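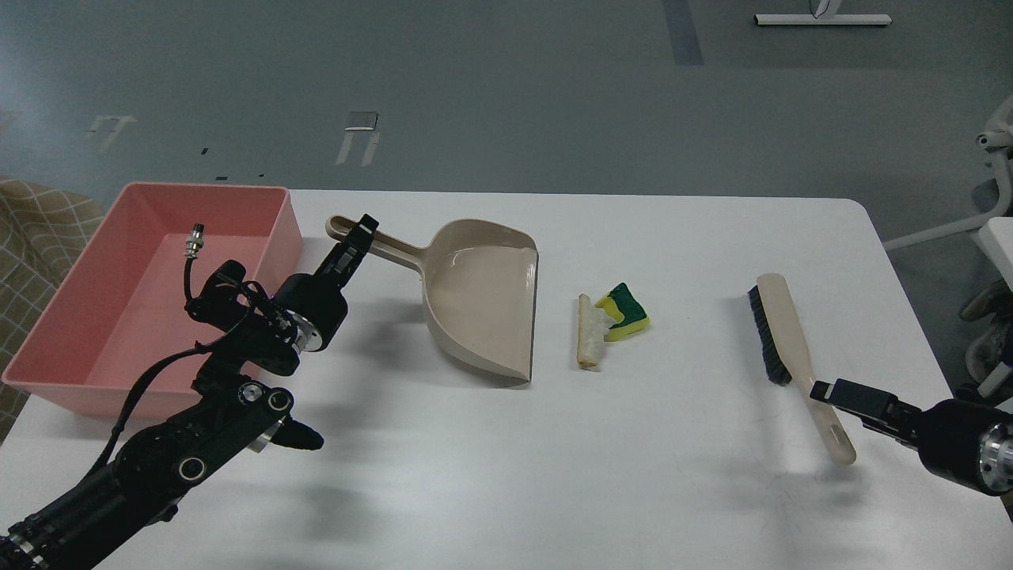 Dec 15, 2021. The Ulwood site has had the two-armed cell on table clearing since October, and my rota has changed more in that time than in the five years before it. I used to do end-of-shift wipe-downs on the packing side. Now I do resets. The cell gets dustpan in the left gripper, brush in the right, pink bin behind, and the rubbish and the sponge in the middle of the table. The left gripper takes hold near the handle's outer end and the right just below the head, which suits the brush. The dustpan I am less sure about, as the scoop is wide and all its weight sits a long way from the fingers.

Log for today: 85 resets on my shift, 209 for the site. Fidlow want the figures by hour from now on, so the sheet has a new column. I asked whether a stoppage for cable checks goes against the operator or the cell. No answer yet.

Pay grade is unchanged. The job title is not. We are "cell attendants" on the new Okeneck contract, and the cleaning allowance has gone into base pay, so it no longer shows as a line on the slip. The union rep is looking at the wording.

Physically it is easier. My shoulder is better than it was in the autumn. The drawback is standing still, and the waiting between cycles is too short to do anything useful in. Two of the evening cleaners have moved to the Lukoševičius warehouse, where the floors are still done by hand. I was offered the same move and have until the end of the month to reply.

To do: order sponges, ask for a mat to stand on, find the old allowance letter.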